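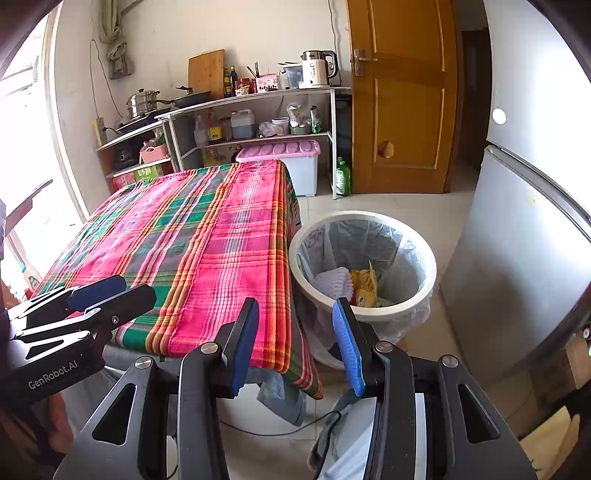 The kitchen table with the plaid tablecloth.

Saken Growers' Group
Minutes of the meeting on slug and flea beetle control
September 11, 2025

Chair: Wajid Khokhar
Minutes: Amirul Mandagi
Apologies were received from the Henare farm.

1. Minutes of the last meeting
The minutes were read and accepted with one correction. In item 3 the word "barley" must be "oilseed rape".

2. Nematode trial against slugs
Wajid reported on the trial in the lower field at Henare. The nematodes were applied in the evening on 40 marked plots, and the other 40 plots were left without treatment. Damage to the seedlings was less in the treated plots, but the difference was small on the side near the ditch, where the soil stays heavy. Amirul asked if the water volume was the same everywhere. Wajid answered that it was 800 litres per hectare on all treated plots, but the nozzles were changed after the first day and he did not write down which plots came after the change. It was agreed that the results from the ditch side will be shown separately in the report.

There was a long discussion about storage. The packets must stay in the fridge until use and one delivery was left in the shed over the night. It was not used in the trial. The supplier will be asked for a replacement, although the members do not expect to receive one free of charge.

3. Flea beetle in the autumn sowing
Members who have sown early see many small holes in the first leaves. Those who sowed with a companion crop of berseem clover see fewer, but the clover did not come up well at Volto. The group cannot say yet if the clover hides the rape from the beetle or if the difference comes from the sowing date. Amirul will put the sowing dates of all members in one table before the next meeting.

The yellow water traps should be emptied every week. Some were found full of leaves. Please add one drop of washing-up liquid, not more.

4. Ground beetles
The proposal to leave a grass strip between the two fields at Travix was accepted. The strip will be 8 metres wide. It must not be mown before the spring, and no slug pellets may be put on it. One member was against, as he will lose the turning place for the tractor. A different turning place at the gate will be looked at.

5. Any other business
The pitfall trap cups are nearly finished and Wajid will order new ones. The identification key for beetle larvae is still missing, and whoever has borrowed it is kindly asked to bring it back.

6. Next meeting
February, same place. The date will be sent by e-mail.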